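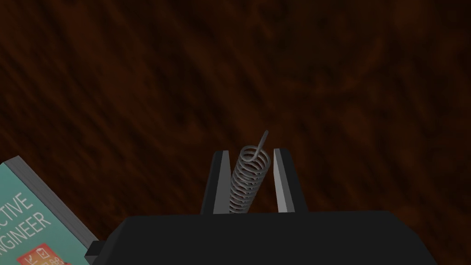 Coil spring between the fingers, simulated cell. Render, no hardware bought yet.

Gripper budget, posted in bits. We have 3,752 for the first cell, fingers and mounting included. Fotska and Festberg have both quoted. Nghĩa Nông wants one supplier by May.

Festberg is cheaper on the body and dearer on spare fingers. We will wear out fingers. I've priced three sets.

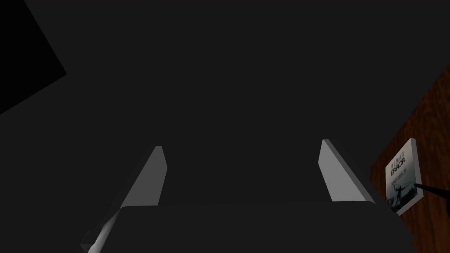
Stroke is the line on the quote I'd pay extra for. Fotska lists 70 mm and 100 mm versions on the same body. With the fingers apart and nothing between them, as in this render, a slim book like Human Error off to the right is the sort of part I'd check against both. Springs alone would never need the 100.

Cable routing isn't in either quote. Lwazi Makhubela is asking.

Still open: pad material, lead time, whether Quan will hold the price past 13th April. Xuân Huỳnh has the spreadsheet if you want the line items.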